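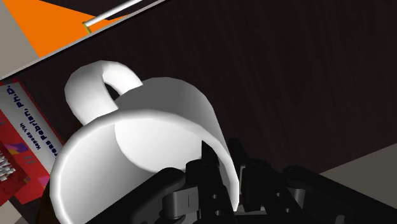 February 2, 2022. Equipment planning, gripper line

Spent the morning on the purchase list before the budget form closes. Current state of the list:

- Finger sets, perforated plate type, black: 3 sets. Otdale quotes 18 days lead time. Pendby has stock but sells only complete grippers.
- Servo spares: 5. Same part as on the present arm. Do not accept the newer revision without checking the horn spline.
- Wrist camera: on hold. See below.
- Mugs and other test objects: out of petty cash, no line item.

Sim work continues in parallel on the mug task. The mug on its side is still the pose I care about for finger selection. With one fingertip inside the opening, contact is at the inner wall, and the pointed tip gives a very small patch. The sim contact model is forgiving on this. Real glazed ceramic will not be. I want a padded tip priced as an option on every quote. Otdale has been asked. Pendby has not answered the first email yet.

Plan for the sim runs: 500 grasps per finger geometry, mug pose randomized, same table and clutter. Log slip and final handle angle. Run the stock tip first, then the blunt tip, then the padded one if the friction numbers from Ninh arrive. If blunt and stock come out within noise of each other, buy stock and pad it in-house.

Camera: the Vilorell unit fits the bracket on paper. The cable exit is on the wrong side and would meet the finger linkage at full open. Need the drawing with the connector shown. Moved to the second budget round.

Compute: no purchase. The present workstation handles the runs overnight if rendering is switched off for everything except the saved samples.

Not budgeted and should be: fasteners, a second power supply, shipping on returns. Last year's sheet had shipping under "misc" and it went over. Give it its own row.

To do:

- Resend Pendby request, ask for fingers only
- Ask Otdale if hinge pins are included in the finger set
- Measure bracket hole spacing again, two values in the notebook disagree
- Start stock tip run tonight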